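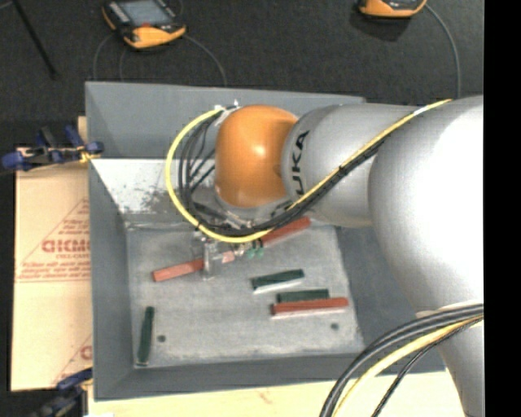
Storing and cleaning mixed building blocks in a rectangular bin with a scuffed bottom

Community Help > Play Materials and Toy Lending > Storage and Care

Pravesh Msimang
Posted Jul 12, 2024

I am responsible for the play materials at the Rorberg Community Toy Library, which lends building blocks and other construction sets to 56 member households and to several preschool groups. Our blocks are of mixed sizes. There are long ones, among them red ones, and there are a good many small pieces in green and in various shades of red and pink. They are kept in rectangular gray bins with a flat bottom and sloping walls.

The bottom of the bin has become lighter than the walls and is visibly scuffed. I would be grateful for guidance on the following matters.

First, whether a scuffed bin of this type should be withdrawn from use, or whether it may remain in service if it is cleaned on a regular basis. Our written procedure, which was last revised in April, says only that containers must be "in good condition" and does not define the term.

Second, whether it is advisable to place a liner on the bottom of the bin. We have flat cardboard available and a colleague has proposed cutting it to size. I have some doubt as to whether cardboard is suitable where the contents are washed between loans.

Third, whether small pieces and long blocks should be stored together. At present they share a bin. Members returning a set tend to pour everything in at once, and the small pieces collect along the foot of the walls, where they are easily missed during checking. The full collection is recorded at 948 pieces, and at the last check the discrepancy was large enough that the set could not be lent until the following week.

The blocks are plastic. They are washed by hand with a mild dish soap. Please state in your reply whether your advice is drawn from a lending collection or from home use, as our board will wish to know.

Romana Štěpánek
Posted in reply to Pravesh Msimang

My advice is drawn from a lending collection. I have managed the Radebe Street Play Collection for some years, and we use open gray bins for nearly all of our construction materials.

Condition of the bin

Surface scuffing alone is not a ground for withdrawal. Hard plastic blocks will mark the bottom of any bin within a few months of regular lending, and the marks are generally lighter than the surrounding material. Our procedure separates scuffing from damage, and you may wish to adopt similar wording:

A container is considered scuffed if the surface is dull or marked but a dry cloth passes over it without catching.

A container is considered damaged if there is a crack, a split corner, a raised edge, or a groove deep enough to hold a fingernail.

Scuffed containers remain in service and are washed on the same schedule as their contents. Damaged containers are removed on the day they are found. The cloth test should be carried out with the bin empty and under good light, and the result should be entered on the record card with the initials of the person who performed it. Particular attention should be given to the line where the bottom meets the walls, as cracks usually begin there.

Liners

I would advise against cardboard in the bottom of the bin. It absorbs moisture from blocks that have not dried fully, it cannot be washed, and it sheds fibers that work their way into the hollow side of the pieces. Cardboard is perfectly suitable as a work surface next to the bin, where blocks can be laid out during checking, and it can be replaced when it becomes soiled.

If a liner is wanted, a thin rubber mesh of the kind sold for kitchen drawers is satisfactory. Cut it slightly smaller than the bottom so that the edges do not ride up the sloping walls. It must be lifted out and rinsed each time the blocks are washed. We found that it reduced noise considerably, and this was appreciated by the preschool groups. It did not reduce the amount of checking required.

Separation of sizes

Long blocks and small pieces should be stored apart. When they share a container, small pieces slide beneath the long ones and remain there. We place the small pieces in a lidded tub, and the tub stands inside the main bin, so that members still carry one item home. A card fixed inside the lid lists the contents by color. In our case the small pieces number 549, and checking them from the tub takes one person less than half an hour.

Suggested order of work on return

1. Lay clean cardboard or a tray on the table beside the bin.
2. Remove the long blocks first and place them in rows of ten.
3. Lift the small pieces out by the handful. Pouring should be avoided.
4. Run a hand along the foot of each wall before declaring the bin empty.
5. Wash, rinse and spread the blocks on a towel.
6. Wash the bin while the blocks are drying.
7. Return the blocks only when both they and the bin are dry.

Drying requires more time than is commonly allowed. Hollow pieces should be placed with the open side down and left overnight.

Mandla Visser
Posted in reply to Pravesh Msimang

Home use only. We keep ours in a Dolton bin and have never lined it. The bottom is scratched and it makes no difference to the blocks. I would simply wash it and carry on.

For washing, a mesh laundry bag in a basin of warm soapy water is quicker than doing pieces one by one. Close the bag properly.

Edeltraud Stöcker
Posted in reply to Romana Štěpánek

I agree with the greater part of the above and wish to add two points from a school setting, where we hold several block collections for shared use.

The tub within a bin is a sound arrangement, but the lid should be one that a child can open. Where the lid was too stiff, our pupils left the tub open or set it aside, and the pieces were mixed again by the end of the morning. We now use Fusix tubs with a loose lid. Any shallow tub would serve, provided that it stands level.

With regard to sorting, we first tried to separate the blocks by color and later abandoned this. Children asked to put red pieces with red pieces would place the darker pinkish ones in whichever group was nearest, and the staff did not agree among themselves either. Sorting by length gave far more consistent results. Our list has only two headings, long and short, with 164 pieces entered under the first.

I would also recommend that the date of each cloth test be written on the underside of the bin in wax pencil as well as on the card. Cards are mislaid.

Pravesh Msimang
Follow-up

I thank all three respondents. The wording on scuffed and damaged containers will be put before our board with a request that it be added to the procedure. Cardboard will be kept for the table only. We have ordered one rubber mesh liner and one tub for trial, and the long blocks will be stored separately from the next loan onward.

One matter remains open. If any member has experience of removing old adhesive labels from the outside of gray bins without dulling the surface, I should be glad to receive it in a reply to this post.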